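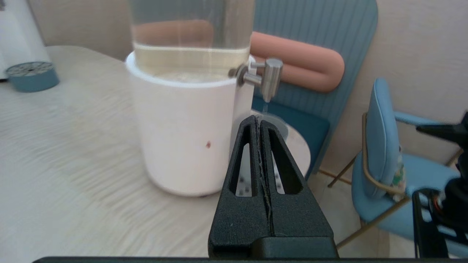 Anayeli Mendoza, contributing editor, manipulation software

Isia (planning software)

Isia is a motion planning and control package for robot arms that handle everyday objects. It was first written at the Bevovholm lab by Christos Giannakopoulos and is now maintained there together with users of the Carrillo controller. Its best known feature is the way it links seeing and moving: the planner keeps revising a motion while the arm is still on its way, using whatever the wrist camera reports.

Background

Early versions planned a full path from one fixed view and then played it back. That worked nicely for boxes on a bench and poorly for anything in a home. The June release changed the design completely. Planning now happens in short pieces, and each piece can be thrown away the moment a better estimate of the target comes in. It is a wonderfully simple idea, and it made the code base smaller as well!

Perception

Isia builds its local map mostly from the wrist view. A drink dispenser is a favorite test subject because it packs so many hard cases into one object. The clear container lets the background through, so a cushion on a chair behind it can show up inside the outline of the container. The liquid adds a surface line of its own, and a brushed steel spigot gives uneven highlights. The white base, with its mostly matte body, is much easier to fit, and Isia uses parts like that as an anchor - the spigot is then searched for relative to the rim.

The gripper's own fingers are masked out of every view. Fingers with cutouts get a mask with matching holes, so that the tabletop seen through them still counts as useful data.

Planning and control

The planner samples up to 900 candidate motions per cycle and keeps the best 5. Each is scored for clearance, smoothness and how well the target will stay in view. That last term is the clever one: an approach that hides the spigot behind the fingertips scores badly, even when it is the shortest.

Low-level control runs at 1000 Hz on the Carrillo side. Near contact, Isia switches from position targets to a softer force mode, with the handover blended over 13 control steps to avoid a jerk.

Tooling

Elex, the companion viewer, replays a logged run with the rejected motions drawn as faint lines over the camera view. It is a joy to use for debugging - one can scrub back to a bad choice, change a weight and watch the ranking shuffle. Logs from older releases need to be converted before Elex will open them.

See also: motion planning, visual servoing, force control, hand-eye calibration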